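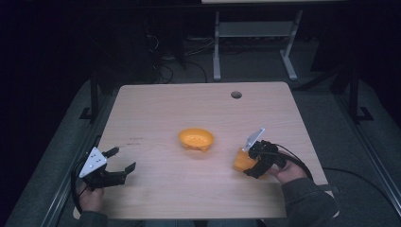 Handheld station, recording rules – notebook, May, Sunday, afternoon

Rewriting the station rules for the Troltar task set. The old sheet was written for one gripper and has been patched too many times. The text below replaces it from the next session on. Comments in the margin, please, not on the sheet itself.

1. Before the first take

Tabletop holds the task items and nothing else. For the bowl task that means one orange bowl toward the center and one orange block-type item. Tools, tape and drinks go on the back bench.

Existing reddish-brown marks on the left side of the wood stay. Do not sand or wipe with solvent. If new marks appear, log them, and keep the old and new session folders separate.

Both grippers opened and closed fully, three times, then a check of the logged width against the Nouri gauge block. Reject the session if either side is off by more than 1 mm. Last week the right side drifted and we lost an afternoon of takes before the check was run.

Triangular plates: check all screws by hand. A plate that moves under finger pressure invalidates the calibration, so recalibrate and do not just tighten.

2. Cables

Each gripper cable leaves from the rear with enough slack for a loop beside the hand. No cable across the middle of the table. A thin cable over the right edge is tolerated for now, provided it stays clear of the bowl and of the right forearm. I would like this one rerouted under the rail, see open points.

Floor cables by the left post are still not tied. Same remark as in the last two entries.

3. During a take

Sleeves down to the wrist, dark gray or black, no logos. Applies to visitors as well.

The idle gripper is held low, open, and outside the path of the working one. Do not rest it on the table. Resting it gives a flat segment in the pose log that the Brirkari filter reads as a dropout and cuts.

Grasp, pause, then move. The pause is 200 ms minimum. Operators who know the task well tend to skip it, and the label boundaries end up inside the motion.

No regrasp in the air. If the item slips, put it down, open fully, and start the grasp again. Keep the take and tag it "retry". Do not delete it.

Do not push the bowl with the outside of the fingers. If it has to move, it gets picked up.

4. Limits per operator

90 minutes of recording, then a change of operator. Wrist complaints go in the log the same day, including minor ones.

5. Storage and naming

Raw files are never edited. Trims go in a separate folder with the rule version in the name. This sheet is version 13. Sessions recorded under version 12 stay valid for Bellarico training runs but not for the width benchmark, where the gauge check was optional.

Target for the bowl task is 1000 accepted takes. "Accepted" means passed by a second person who did not record it.

Open points

– Reroute for the thin cable on the right. Needs a clip that fits the aluminum rail.
– Light falls off toward the table corners. Decide whether to limit item placement to the central area or add a lamp. Until decided, central area only.
– The small hole near the back right of the tabletop: small parts must not be placed near it. Cap or leave? A cap changes the look of the table between sessions, so leaning toward leave.
– Rule 3 says nothing on handing an item from one gripper to the other. Not needed for this task, needed for the next one. Draft to follow.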